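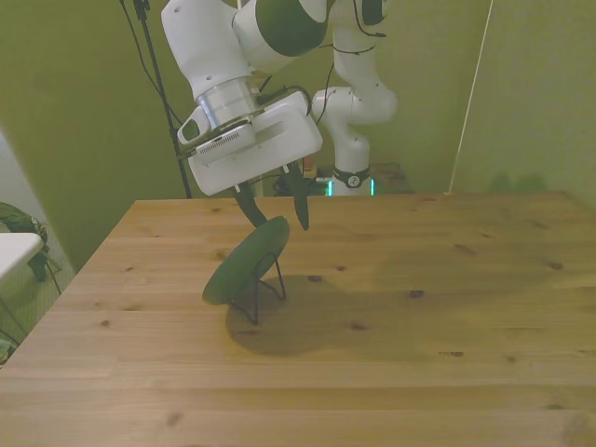 Two-finger gripper over the round green dish and its wire stand, second arm behind the table.

Latlow Grasp Planner – Frequently Asked Questions
Updated January 2025

What does Latlow do?
Latlow takes a target object and a camera view and returns a list of grasp poses, ranked by score. It does not move the arm. Motion is handled by Pindarness, our trajectory server, which checks each pose for reach and collisions before it runs anything.

Do I need both packages?
No. Latlow runs alone and writes its poses to a plain text file. If you have your own motion planner, point it at that file.

How many grasp candidates does it return?
The default is 40. You can lower it with the max_grasps setting. Going higher slows down the collision check and rarely changes the top result.

Why does a plate or dish on a stand score so low?
A tilted disc gives the planner a narrow rim to work with, and the stand takes up some of the space the fingertips need. Scores under 0.5 are normal for this kind of object. Set rim_mode to on, and give the stand its own collision shape. Thin wire legs are often missing from the depth data, so we draw a box around the whole stand and let the planner avoid that.

My planner treats the shadow as an object. What should I do?
This happens when segmentation uses color only. A dark dish over a pale wooden table throws a soft shadow that can end up in the same mask. Turn on depth_gate and the shadow should drop out, as it has no height above the table plane.
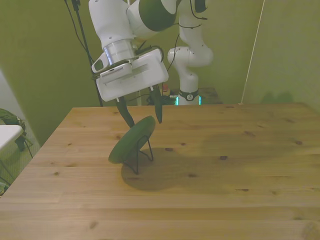

Can I run it with two arms at the same table?
Yes. Load both arms in the cell file, even if only one is planning. The idle arm is then handled as a fixed obstacle in its last reported pose. If someone moves it by hand with the driver off, restart the driver before you plan again.

Which port does the server use?
Port 3303. Change it in server.conf if something else on your network has it.

What does error 19 mean?
The hand-eye calibration is missing or older than the cell file. Run the calibration tool again and save to the same folder.

Do cables count as collisions?
Not by default. Add a padding value to the wrist link if your cables loop out from the arm – we use 40 mm.

Will there be a version with live replanning?
Jirayu Rungrueang is working on it in the Kinodport branch. We plan to merge it in July.

Who do I contact about bugs?
Send the log and the cell file to Baltazar Villalobos. Please leave the log uncut.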